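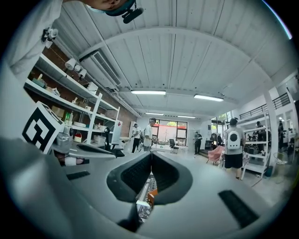
Jayson Buenaventura wrote:
I'd keep the pledge breaks, long as they are. Our station in Brestlow got a new transmitter out of the last drive, and I didn't mind sitting through a few extra minutes of folks at the phones to see it happen. My mother used to call in every March just to chat!

dierckx_fan wrote:
Sorry Jayson, can't agree. I give 10 dollars a month and I still get the same concert special chopped into pieces for 7 nights running. They could put the appeal on the website and leave the evening lineup alone.

Sieglinde Böttcher wrote:
You both have a point, dear people. I answered phones at Gikard Public TV for years, and most of our new members called during the breaks – one night we had 103 calls before 9 p.m., and I went home with no voice at all. But 30 minutes at a stretch is too much, and we told the manager so.

dierckx_fan wrote:
103 is a lot, I'll give you that. How many of them stayed on for a second year, though?

Sieglinde Böttcher wrote:
That I never saw, the renewals went through another office. I'd like to know myself.

Jayson Buenaventura wrote:
Ours reads the renewal numbers at the spring meeting, so I'll write them down and post them in here. Still voting for the breaks, though – shorter ones, maybe.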